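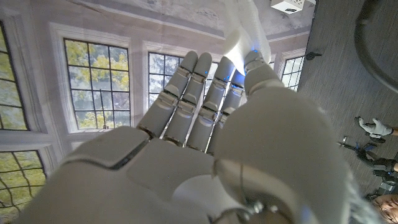 White robotic hand with open palm and small blue lights at the fingertips.

About Dreveck

Dreveck is a translation office in Grisville. We translate manuals, contracts, school papers and family documents between English, French, Ukrainian and Persian. We are a team of five and we work in two rooms over the old post office on Edell Street, where you are welcome to visit us.

How we began

The office was opened by Siamak Pakzad and Liette Cormier. They met at a night course for court interpreters and shared one desk for the first two years. In that time most of the work was birth certificates and driver's licenses, which people needed quickly and for a fair price. We still do this work every morning, and we still charge for it by the page.

The first big order came from Hoani, a maker of farm pumps. They asked for a service manual of 300 pages in French and gave us six weeks. Liette did the translation and Siamak read every page against the original, with the parts list open next to him. From this manual we have kept the habit that each text is read by a second person before it leaves the office. Hoani is our customer until today.

Our people

Siamak Pakzad takes care of Persian and of all certified documents. If you call in the morning, it is mostly he who will answer.

Liette Cormier translates technical texts into French and is responsible for our word lists. The longest of them has 700 terms and is only about pumps and valves.

Colton Melnyk works with Ukrainian. Before he came to us he was teaching chemistry, and he is glad to receive anything with formulas in it.

Mélanie Hawthorne is our editor for English. She corrects also the texts of our own website, when we remember to show them to her.

Lucie Tremblay makes the price quotes, plans the deadlines and sends the invoices. For questions about an order please write first to her.

How we work

You send us the text by e-mail or bring it on paper. Lucie answers with a price and a date, normally on the same working day. For small documents up to 600 words we have a fixed price, and for longer texts we count the words of the original. When the translator has a question about your text, we will ask you. We prefer to ask one time too many.

We do not take orders in languages which none of us can read. In such a case we are happy to tell you another office that we trust.

Your papers stay in a locked cabinet, and you receive the originals back together with the translation.

Students

Each May we take one student of translation for a practice of 11 weeks. The student works with all of us in turn and is paid. Please send a short letter and one page of your own translation, with the original text, to the attention of Mélanie.

Visiting us

The entrance is from the yard side, second door, and the bell is marked Dreveck. There are stairs and no elevator. If stairs are difficult for you, call us from the yard and we will come down.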